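Coalition in Lilen collapses after junior partner walks out

The governing coalition in Lilen has collapsed after its junior partner, the Jurier Alliance, withdrew its support over the handling of a harbour contract.

The party told its members of the decision on Friday morning and handed a letter to the speaker's office shortly before noon. It leaves the government with 29 seats in the 60-seat assembly, two short of a majority.

The dispute centres on a dredging contract awarded in February to Sayegh Marine. The Jurier Alliance says the work was never put out to open tender and that its own ministers saw the papers only after they had been signed. The government says the harbour at Wuveo was silting up and that emergency rules allowed it to choose a contractor directly.

The auditor's office opened a review of the award last month. It has not said when it will report, and no one has been accused of an offence.

Both sides met on Thursday evening in an attempt to save the coalition agreement, which had run for 14 months. The talks broke up after the Alliance asked for the contract to be suspended until the auditor had finished. The larger party offered a parliamentary hearing instead — an offer the Alliance had already turned down once. 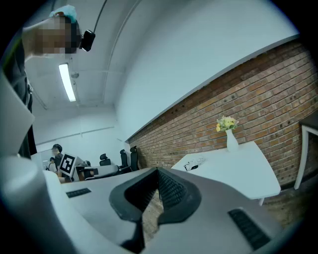 Will there be an early election?

That depends on the assembly. A motion to dissolve needs 46 votes, which is more than the opposition and the Jurier Alliance can muster between them. If it fails, the government may carry on as a minority, or the speaker can invite another party to try to form one.

The opposition said it would table the motion when members return after the weekend. It has asked for the debate to be held in full and broadcast, and wants the budget vote put back until the matter is settled.

Three ministers from the Jurier Alliance have given up their posts, leaving fisheries, transport and housing without a head. Their duties will be shared among the remaining ministers for the time being, the government said in a short statement. It added that salaries, pensions and school funding would be paid as normal.

In Wuveo, around 900 people attended an open-air meeting outside the harbour office on Friday afternoon. Fishing crews there have complained for years about the depth of the channel, and several speakers said they wanted the dredging to go ahead whoever was in power. Others called for the contract to be cancelled and advertised again.

Sayegh Marine said it had followed every instruction it was given and would cooperate with the auditor. Its vessels remain in the outer harbour, and work on the channel is continuing.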